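3.2 Packaging and recall

Shoppers in the Lidby survey were asked to name a biscuit they had bought in the past month and to say what they remembered of its pack. Of the 117 who answered, 30 gave a color or pattern before a brand name (Fig. 2).

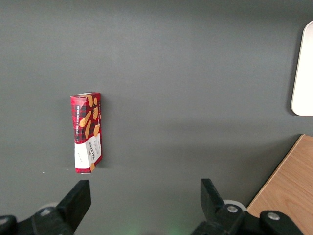 Figure 2. Shortbread box with a red and black tartan print.

Answers from the Plutby stores were coded the same way in July. Flavor was mentioned less often there, and we left it out of the model described in Section 4.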